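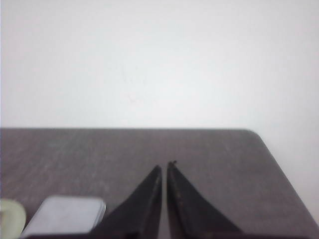 Figure 4.1 Wrist camera view with the fingers almost closed. Both tips are in view.

4 Comparing finger sets on the arm

This section covers fitting a set of fingers, setting up the two cameras and running the pick trial used to compare one set with another. It applies to all Gornska rail grippers with firmware from the July release or later. If you have a Fernar controller, read the notes marked Fernar as well, as some of the menu names are different.

You should already have bolted the arm down and finished the first power-up in section 3. Allow an afternoon for the first comparison. Later ones go much faster.

4.1 What you need

- The arm, with the rail gripper fitted
- The wrist camera and its cable
- One fixed camera on a stand
- The finger sets to be compared, each in its own bag with its label
- The 2.5 mm hex key from the tool roll
- A flat-topped kitchen scale
- A shallow plate
- Test items (see 4.5)
- The trial sheet from the back of this manual, or your own copy of it

The scale is used as a low platform with a known top height, and for weighing the items before the trial. It does not need to be connected to anything.

4.2 Fitting the fingers

CAUTION: Switch the arm to Hold and press the stop button before putting your hands near the gripper. The fingers can close without warning if a script is still waiting to run.

1. Open the gripper fully from the controller, then press the stop button.

2. Undo the screw on the left finger carrier and slide the old finger off. Keep the screw.

3. Slide the new finger on until it meets the shoulder. There should be no gap between the finger and the carrier.

4. Put the screw back and tighten it until it stops turning easily. Do not lean on the key. The thread in the carrier is soft and will strip.

5. Repeat for the right finger.

6. Release the stop button and choose Gripper, then Home. The fingers travel out to the ends of the rail and back in. On a Fernar controller this is called Find Ends.

7. Write the finger set label on the trial sheet now, before you go any further.

Note: Left and right fingers are not interchangeable. If the tips cross when the gripper closes, you have swapped them.

4.3 Setting the wrist camera

The wrist camera should show both finger tips and enough of the table beyond them to plan an approach. Figure 4.1 shows a usable view. The tips come up from the bottom of the picture towards the middle, and the far edge of the table can be seen behind them.

1. Move the arm to the Look position.

2. Close the gripper until the tips are nearly touching, but leave a narrow gap between them.

3. Loosen the camera bracket and tilt the camera until both tips are in view. Aim to have them reach about the same height in the picture.

4. Check that you can see table surface through the gap. If you can't, open the fingers slightly.

5. Tighten the bracket and look again. The camera often drops a little as the screw bites, so you may need to set it slightly high to begin with.

6. Open the gripper to its full width. The fingers may leave the picture at the sides with some sets. This is acceptable as long as they come back into view before they reach the item.

7. Save the view under the name of the finger set.

A plain wall behind the table makes things easier. Posters, shelves and windows all give the item finder something else to latch on to. If you can't move the table, hang a sheet.

Dark fingers against a dark table can be hard to pick out. Raise the exposure one step at a time until you can see the edges of both fingers. A white wall will lose its detail before the fingers become clear, and you can ignore that.

Note: Do not change the exposure between finger sets. If you must change it, start the comparison again from the first set.

4.4 Setting the fixed camera

The fixed camera is used to judge the height of the tips above the item, which the wrist camera shows poorly. Most of the disputes we have had over trial results were settled from the fixed view.

1. Place the stand where the lens looks at the platform from the side and slightly above. It must be outside the reach of the arm.

2. Move the arm to Hover. The tips and the item should both be in view with a clear space between them.

3. Check that the rail does not hide the item. If it does, lower the camera.

4. Make sure the plate is in view too, as a drop at the plate counts against the finger set.

5. Lock the stand and mark the position of its feet with tape.

CAUTION: Leave slack in the wrist cable. Turn the last joint by hand through its full range with the power off, and watch that the cable does not catch on the rail or pull tight at either end.

4.5 Choosing test items

Use items that differ in shape and softness. A comparison made with wooden blocks alone will tell you very little, as almost every finger set picks up a wooden block. Ingrid Park, who wrote the first version of this procedure, used kitchen items and toy food for nearly all of her trials, and we have kept to that.

Good items include short barrel shapes, such as a piece of corn cob, which roll if they are touched on one side first. Small boxes with rounded corners are useful as well. Thin-rimmed cups show up a finger that closes too hard.

Weigh each item and write the result on the sheet. The standard finger sets are rated to 154 g at the tip. Do not use anything heavier, even if the gripper seems to manage it.

4.6 Laying out the table

1. Put the scale on the table within easy reach of the arm. Its front should face the fixed camera.

2. Put the plate beside the scale. They can be close together, but the plate must not sit on the foot of the scale or lean against it.

3. Measure the height of the platform above the table and enter it under Surface, then Raised. On a Fernar controller, enter it under Offsets.

4. Clear anything else out of the path between the scale and the plate. Spare items may stay on the table if they are well outside it.

5. Place the first item on the platform. It does not need to be in the exact centre, but it must be fully on the platform with no part over the edge.

6. Move to Hover and look at the fixed view. The gap between the tips must be wider than the item, and the item should lie between them.

7. Lower the arm in Step mode, one step at a time, until the tips are level with the middle of the item. Save this height as Grip.

CAUTION: Never let the finger tips press on the scale. The platform will take the weight of an item but can crack under the arm. If you are unsure of the height, go up and start again.
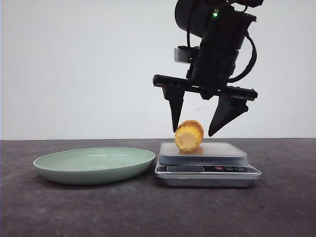

4.7 Running the trial

1. Set the closing force to 35 per cent. Use the same figure for every finger set.

2. Set the pause after closing to 2,000 ms. Shorter pauses hide slow slips.

3. Choose Trial, then Pick and Place, and select the item from the list.

4. Press Start and stand back. Keep a hand near the stop button.

5. Mark the attempt on the sheet using one of these:

P - picked and placed on the plate
S - slipped before the lift
D - dropped between the platform and the plate
M - missed, fingers closed on nothing
X - stopped by hand

6. Put the item back on the platform. Turn it a little each time so that the fingers do not always meet the same faces.

7. Carry on until the row on the sheet is full, then move to the next item.

When all items are done, go back to 4.2 and fit the next set. Repeat the wrist camera check in 4.3 each time, as longer fingers will sit higher in the view.

Note: If you stop an attempt by hand, mark it X and repeat it. Do not count it as a drop, even if the item falls as a result.

4.8 Reading the results

Compare the sets item by item before you look at totals. A set with a slightly lower total may still be the better one for your work if its failures are all on an item you will never handle.

Slips usually point to the finger surface. Clean the fingers with a damp cloth, let them dry and repeat the row before you reject the set.

Misses usually point to the camera or the saved heights. Several misses in a row on one item almost always mean that the Grip height is wrong.

Drops on the way to the plate are often caused by speed. Lower the travel speed, repeat the row, and write the new speed on the sheet. Every other set must then be run again at that speed.

In our own trials the narrow Tresska fingers did better on small items and the broad Khokhar fingers held round items more steadily once they had them. The narrow set was also more easily knocked out of line. Your results may differ, especially if your table or your lighting is not like ours.

4.9 Common faults

Fingers stop before they meet
Home the gripper again. If this does not help, check that both fingers are pushed up to the shoulder.

Error 59 on the controller
The wrist camera has lost its connection. Check the plug at the camera end first, then the one at the base. Restart the camera from the menu. You do not need to restart the arm.

Wrist view has shifted since it was saved
The bracket is loose. Set the camera again as in 4.3 and repeat any attempts made since the last good check.

Item rolls as the fingers close
One finger is reaching it before the other. Move the arm sideways in Step mode until the gap is even on both sides, then save Hover and Grip again.

Scale switches itself off
Most scales do this after a few minutes. It makes no difference to the trial.

Section 4 last revised May 26, 2021. Section 5 covers saving finger sets as profiles.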